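Pince parallèle ou ventouse pour ramasser des objets au sol ?
Forum Butis > Bras et préhenseurs

carre_de_deux
Bonjour à tous ! Je reprends le comparatif commencé en août pour notre projet Carré (ramassage de petits bazars dans une pièce de vie, parquet, meubles, le bordel habituel). J'hésite entre garder la pince à deux doigts et passer à la ventouse Serkthorpe. Sur 53 prises au sol, la ventouse m'a paru plus rapide, mais elle décroche dès que l'objet n'est pas plat. Vos avis ?

mollette13
Ventouse sans hésiter pour les boîtes et les cartes. Pour le reste, bof. Tu as essayé quoi comme objets ?

carre_de_deux
Des figurines, des cartons, un bol. Le bol, c'est le bord qui m'intéresse : on le pince par le côté et on le lève.

vis_sans_fin
Pas d'accord avec mollette13. Une carte posée à plat sur du parquet, la ventouse la prend, ok, mais chez moi elle embarque la poussière avec et au bout de 2 heures le joint est mort. J'en ai changé 4 ! La Clestcombe à doigts souples fait le boulot plus lentement et je n'y touche jamais.

mollette13
Tu nettoies tes joints, au moins ? Parce que moi le même tient depuis des mois...

vis_sans_fin
Évidemment que je les nettoie. On n'a pas le même sol, c'est tout.

tournebroche
Et la caméra de poignet, elle voit encore quelque chose quand les doigts sont ouverts ? Sur la mienne le corps de la pince me mange tout le bas de l'image.

carre_de_deux
Pareil ici, le corps prend pas mal de place en bas, mais entre les doigts on garde une bonne vue du sol. Je mets la vue de tête avec le bol, puis celle du poignet :
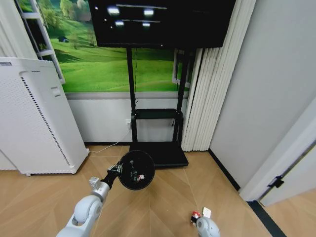
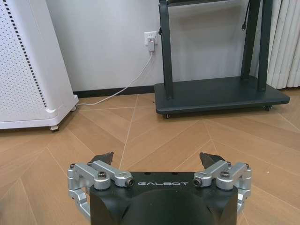
Réglages et suite des essais

tournebroche
Ah oui, ça reste bien dégagé entre les deux doigts ! Je vais remonter ma caméra de 5 mm et refaire un calibrage. Tu serres à combien sur le bord du bol ?

carre_de_deux
Au minimum, et j'augmente si ça glisse. Je poste mes valeurs ce soir vers 21 h.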